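Beetroot every day, is it too much?
Food and Health board, page 1 of 1

getero31
Posted May 30, 2026
Hello all. Since October I eat one cooked beetroot each day with lunch. I began because my blood pressure was a little high, and I had read that the nitrate in it can help. My sister in law tells me that I will get kidney stones from it. Is she right? I have never had stones. Please excuse my English, I try to write it carefully.

Dodeck
One a day is fine for most people. I ate more than that for a whole winter and the only result was pink water in the toilet.

aston_853
I do not agree with "fine for most people". Beetroot is high in oxalate, and so are spinach and rhubarb. If you eat all of these and drink little, the risk goes up. Do stones run in your family?

getero31
My father had one, many years ago. I do not eat rhubarb. Spinach perhaps once a week.

aston_853
Then I would ask the doctor, and until then boil the beetroot and throw the water away. Part of the oxalate goes out with it.

Dodeck
And part of the nitrate too, so what is left of the reason for eating it? You are frightening a person over one vegetable.
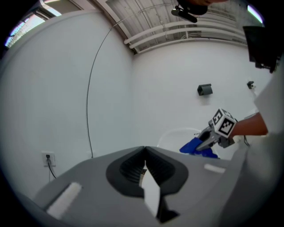
aston_853
I frighten no one. Roasted keeps more of the nitrate, yes, but with a father who had stones I would choose boiled. Some yoghurt on the same plate is also good, the calcium binds oxalate in the gut.

Thân
Both of you have a point. One question for getero31: do you take tablets for the pressure? If yes, tell the doctor about the beetroot as well, and do not stop the tablets.

getero31
No tablets so far. I will boil it, take yoghurt with it, and ask at my next visit. Can I still use the leaves in soup?

aston_853
The leaves have even more oxalate than the root. I would leave them out.

Dodeck
I would eat them. They are the best part.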